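Trornura Three-Part Brush Stand, Clear

Home > Dressing Table > Brushes and Brush Storage

In stock. Usually leaves us within two working days.

A clear plastic box for standing brushes in. It has three compartments, no lid, no mirror, no lights and no drawer that sticks. We have sold it at Stolow for long enough to have stopped trying to make it sound glamorous, and it goes on selling anyway, chiefly to people who are tired of fishing their good powder brush out of a mug.

What it is

An open-topped acrylic organiser, divided by two thin clear partitions. The left-hand compartment has a raised back panel and the rest steps down from it, so tall brushes can lean at one end and the short ones at the other end don't vanish behind them. Turn it round if you are left-handed. It will then have its tall end on the right and its raised panel facing you, and you may decide you weren't that left-handed after all.

Because everything is clear, you can see at once which brush you want. You can also see the dust. We mention this now so that you needn't mention it in a review.

What goes in it

Make-up brushes are what most people buy it for, and they should go in handle first with the bristles at the top. Written down, that looks like an insult, but we have had two returns with the complaint that "the brushes go flat". A soft, tapered head wants air round it and nothing leaning on it. The dark, fluffy sort used for powder and blending suffers most, since it looks fine from the front for weeks while the back of it is slowly being pressed into the shape of a shoehorn.

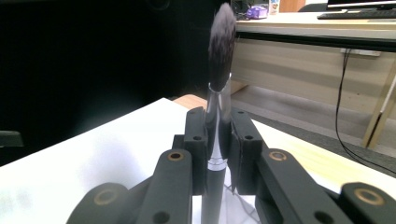
The same goes for any brush with a metal collar between the hair and the handle. That collar (the ferrule, if you want to impress the person behind the counter) is where the trouble starts. Water gets into it, the glue softens, and a perfectly good brush begins to moult on your cheekbones. So dry your brushes lying down, or with their heads tipped lower than their handles, and only stand them in the box afterwards. The box is for dry brushes. It has no holes in the bottom and will hold a small pond quite happily if you let it.

Paintbrushes are the other common use. Thin ones with long handles do well in the tall compartment. We know of customers who keep one box for paint and one for faces, and we would encourage everyone to have a firm rule about which is which.

Other things that people have told us they keep in it: pencils, nail files, crochet hooks, cotton buds, remote controls, and in one case spring onions. We can't recommend the last, though we were sent a photograph and they did look smart.

How to fill it

There is no correct way, but the one below causes the fewest letters.

Empty whatever you are using at present and put the lot on a clear table. Throw out anything that sheds, smells or has lost its handle. Most people find they own far more brushes than they thought and use the same handful every day.

Put the longest in the left compartment, where the back is highest.

Put the everyday ones in the middle. They are the ones you will reach for with your eyes half shut, so leave them room.

Put small brushes, eyeliner pencils and tweezers on the right. Points down for the tweezers, please.

Lower each brush in by its handle and let go once it touches the bottom. Dropping them in from a height makes a satisfying noise and, over time, a lot of little scratches.

Stop before it is full. If you have to hold the others aside to get one more in, you need a second box, and we do happen to sell those.

Looking after it

Wash by hand in lukewarm water with a drop of washing-up liquid, then dry with a soft cloth. Not the dishwasher. It comes out of the dishwasher looking like a bathroom window.

Keep nail varnish remover well away from it. Acetone turns clear acrylic cloudy and there is no way back. The same is true of most brush cleaners sold for oil paint, so wash and dry the brushes elsewhere first.

Foundation and powder wipe off with a damp cloth. For the corners, where a finger won't reach, wrap the cloth round the handle end of an old brush. A cotton bud does the job too and tends to leave fluff behind.

Fine scratches can be made less obvious with a plastic polish. Deep ones can be turned to face the wall.
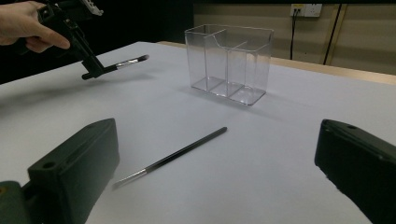 Which one to buy

We stock two versions, and they are easily confused, mostly because the makers gave them names that sound like a pair of cough sweets.

The Trornura, on this page, is the three-compartment box. Stepped sides, raised back on the left, open top. It suits a dressing table, a shelf or the end of a desk.

The Pusura is the plain one. No partitions, straight sides, a little cheaper. It is better for large brushes and for people who don't sort things and have made their peace with it. If you buy the Pusura meaning to add your own dividers from cardboard, buy the Trornura.

Both are made for us by Atanasov, who also make the lidded cotton wool jar that used to appear on this page. The jar is off sale until February while they do something about the lid.

Delivery and returns

The box arrives in a cardboard carton with a thin protective film on the outside faces. Peel the film off. Several customers have written to say that their box is blurry, and we have had to break the news gently.

Returns are free if it turns up cracked. Send us a picture of the crack and keep the carton until you have heard from us. If you have simply changed your mind, that's fine too, but please send it back clean. We can always tell.

The last delivery was 960 boxes, and it came in on Mon 22 January. When those are gone there will be a short wait for more, during which the mug will have to do.

Things we get asked

Will it fall over?
Not in ordinary use. If you put nothing but long, heavy brushes at one end, spread them out a bit.

Do the partitions come out?
No. One customer got one out. It does not go back in.

Does it stack?
No, it's open at the top. You can balance one on another, and it will stay there until you walk past.

Can I keep it in the bathroom?
You can, though brushes don't care for steam. A bedroom or a hallway shelf is kinder to them.

Is it safe for children's paintbrushes?
The box is fine with them. Poster paint washes off easily if you catch it the same day, and comes away in flakes if you don't.

Do you engrave?
We were asked for initials on 2,000 of them once, for a wedding. We said no, and we still wonder about the size of that wedding.

Do the brushes come with it?
They don't. Our brushes are on the next page, sold singly, along with a brush soap that smells strongly of lemon.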